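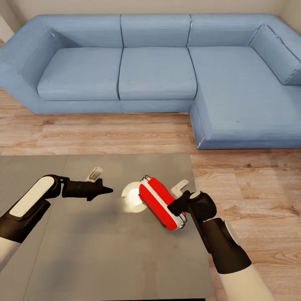 Jodard publica el protocolo de puesta a punto de su célula de dos brazos y pide que no se confíe demasiado en el simulador

10 de junio de 2026

Jodard, empresa de mantenimiento de equipos automatizados, pone desde hoy a disposición de sus clientes el protocolo completo con el que prepara, revisa y repara la célula Fostasico, un puesto de sobremesa con dos brazos robóticos y una pinza en cada uno. El documento tiene 60 páginas y sale sin la promesa habitual de que todo funcionará a la primera. Llevamos demasiados años leyendo esa promesa en los folletos de otros como para escribirla en el nuestro.

La mayor parte del ajuste inicial se hace en simulación. Los dos brazos se colocan virtualmente ante una mesa gris lisa, en un salón con sofá azul y suelo de madera, y se les da algo que manejar: un objeto cilíndrico rojo y blanco para la pinza derecha, un disco blanco apoyado en la mesa. El ejercicio es útil. Permite ver si los brazos se estorban cuando se acercan al centro y corregir las posiciones de partida antes de enchufar nada. Lo que no permite es saber cómo se comportará una junta con meses de trabajo encima, y ahí es donde empiezan casi todas las averías que atendemos.

Qué se revisa y en qué orden

El protocolo parte de la base. Se comprueba el anclaje de cada brazo, se aprieta en cruz y se vuelve a medir la posición de reposo. Si el valor ha cambiado respecto a la última hoja de servicio, no se toca el software hasta encontrar la causa mecánica. Parece de sentido común, pero de las 284 intervenciones registradas por Jodard en este tipo de puestos, 197 empezaron con alguien recalibrando por programa un problema que era de tornillos.

Después vienen las muñecas. Se giran a mano, sin tensión eléctrica, en todo su recorrido. Cualquier punto duro se anota y se repite la prueba con el brazo extendido. Las pinzas se dejan para el final: limpieza de los dedos, paralelismo, cierre en vacío y cierre sobre una pieza cilíndrica colocada de lado. Esta última prueba la añadimos nosotros, cansados de ver máquinas que sujetan de maravilla un cubo de ensayo y dejan escapar todo lo que sea redondo.

La célula no se entrega hasta haber repetido 13 veces seguidas la misma secuencia sin corrección manual. Si falla en la duodécima, se vuelve a empezar. Hay clientes que lo consideran excesivo y están en su derecho de firmar la renuncia incluida en el anexo.

Lo que cuesta y lo que no resuelve

Mornorex, distribuidor de la célula, incluirá el protocolo con cada equipo nuevo a partir de septiembre. Fashola, que se ocupa de los repuestos, mantendrá existencias de juntas, dedos de pinza y cableado de muñeca. Ninguna de las tres empresas garantiza que una configuración validada en el simulador se pueda trasladar sin cambios al equipo físico, y recomendamos desconfiar de quien lo haga. El rozamiento, la holgura y los reflejos de una superficie real se modelan con buena voluntad y resultados desiguales.

Tampoco hay en el documento un apartado de mantenimiento predictivo. Lo estudiamos y no encontramos datos que lo justificaran en un puesto de este tamaño. Una revisión periódica con llave, galga y paño sigue dando mejor resultado que un panel lleno de alertas que se acaban silenciando.

Disponibilidad

El protocolo se entrega en español, en formato imprimible, con las hojas de servicio en blanco al final. Los clientes con contrato vigente lo recibirán sin coste. Los demás pueden solicitarlo a través del servicio técnico de Jodard, indicando el número de serie de la célula y la fecha de la última intervención, si la conocen.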